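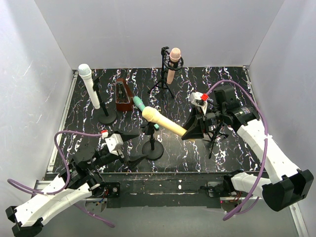 Kohei Mizuno asked at the end of last session whether a shy speaker should be interrupted at all, or simply left to run on. My view is that you wait. Most people fill a silence of a few seconds by themselves, and what they add is often worth more than the first answer.

Session 11: Recording spoken memories

Before the interview
Write to the speaker and say what you would like to talk about. Send a page of topics - not the full list of questions. Agree where the recording will be kept and who may hear it.

During the interview
Begin with name, place and year of birth. Ask one thing at a time. The Tirnedside recordings suffer from double questions, and speakers tend to answer only the second half.

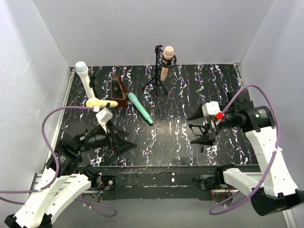

Fig. 2. Handheld microphones in different colors.

Afterwards
Make a summary the same evening. A full transcript can wait until May. Mark unclear words with a query and leave dialect spellings alone - Georgiou corrected his, and the originals are lost.

Reading: Brekier, pages 23 to 29. Bring your topic page to the next session.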